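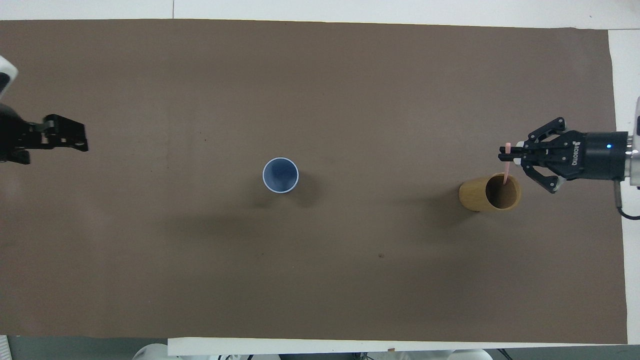

3 min read

I'd been trying to get Gerrit Van Acker to sit down with me for ages, and when he finally said yes it was on the condition that we talk while he worked. Fine by me! He wraps parcels for a living (well, he runs the mail-order side of Farquharson, the secondhand bookshop in Pirnville, but if you ask him what he does all day he'll say "I wrap parcels"), and I've been a fan of his corners since my first order.

So I pulled up a stool, got handed a mug of very strong tea, and asked him how he got into it.

"I was hired to shelve," he said. "I was terrible at shelving. I'd open something and be gone for 28 minutes. The old manager moved me to the back so I'd quit reading the stock, and then of course I read it back there."

He's been in the back ever since. Last year the shop mailed out 3,973 books, and he can tell you the number without looking it up, which I found kind of wonderful. Most of them go in plain brown paper. I wanted to know why he never switched to the padded mailers everybody else uses.

"Corners," he said, and kept folding. Then, after a while: "A hardback in a padded bag gets dropped on its corner and that's it. With paper you can go around twice and fold the ends thick. Also I like how it sounds."

I asked about the longest trip one of his parcels ever made, and he told me about a set of six sea novels that went to a customer named Samran Khunthong. It came back twice because of one wrong digit in the address, and the third time it got there. Samran sent a postcard that just said "Dry as a bone, thank you." Gerrit still has it somewhere, though he couldn't find it while I was there and got a little cross about that.

We got onto string, which I hadn't planned on — I had a whole page of questions about book prices and I think I asked two of them. He used to tie everything. The post office in Totberg asked him to stop when they got new sorting equipment, and he minded that more than he expected to.

"My grandmother tied parcels. She'd put my finger on the knot and say hold still. I did it to Skye when she started and she looked at me like I was nuts."

(Skye Pringle works the front counter now, and she called through the doorway that she had NOT looked at him like he was nuts.)

What does he read these days? Old travel guides, mostly, the more out of date the better. He's 86 pages into one on Tiltcombe and says every hotel in it has been torn down. He read me a paragraph about the breakfast at one of them and we both got hungry, so that was pretty much it for the interview.

I bought the sea stories he recommended on my way out. He asked if I wanted them wrapped, and I live four blocks away, and I said yes.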